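Leave the old path alone for another year

By Demetrius Kowalczyk

Every August the council in Brudcombe puts out its draft works list, and every August the letters begin. This year most of them are about resurfacing. People want the shared paths ripped up and laid again, and they want it done before the next holiday season. I ride or walk those paths most days, and I think the money should go somewhere else first.

The proposal is to resurface 12 kilometres of path over 3 years. The work would take up nearly all of the walking and cycling budget. There would be little left for crossings, kerb ramps, lighting, shade or seats. Those are the things that decide whether a person leaves the car at home.

Take the route from Prellilthorpe to the shops. The path itself is fine. The trouble is at the end of it, where you come out onto a road signed at 60 with no refuge in the middle. A parent with a pram has to judge two directions of traffic at once. I have watched older neighbours walk up, wait, and turn around. New asphalt on the approach would do nothing for them.

I am not saying surfaces don't matter. A lifted slab or a tree root can put a rider in hospital, and anyone using a wheelchair feels every bad join. Faults like that should be fixed within days of being reported, and at present they are not. But a crew with a small truck can do that work. It does not need a contractor, a closure and a detour through the industrial estate.

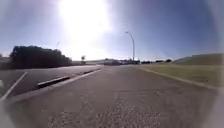
Cracked and patched asphalt on a wide, straight path.

A good deal of the demand for resurfacing comes down to appearance. Grey, patched asphalt looks neglected, and people take it as a sign that the council has given up on their side of town. I understand that. It is still a poor way to rank projects. The works list should be ordered by who can't get where they need to go, and the look of the ground should come well after that.

The last survey put to residents had 105 responses. It asked whether people supported smoother paths, and of course they did. It did not ask what they would give up to get them. If the question had been a choice between a smoother path and a safe crossing at the primary school, I expect the answers would have been different.

There is also the matter of heat. Much of the network has no shade at all from late morning on. In summer I see very few people out between ten and four, whatever the surface is like. Fifty trees planted along the exposed stretches would take years to be useful, which is a reason to start now. They would cost a fraction of one season's asphalt, provided somebody is paid to water them.

My suggestion is simple enough. Keep a proper maintenance crew, publish its response times, and hold the full resurfacing program back for a year. Spend the difference on two crossings, the missing kerb ramps around the Lirus Street clinic, and the first of the trees. Then run the survey again with the costs printed beside each item.

Submissions on the draft list can be made online or on paper at the library desk. Mine is already in.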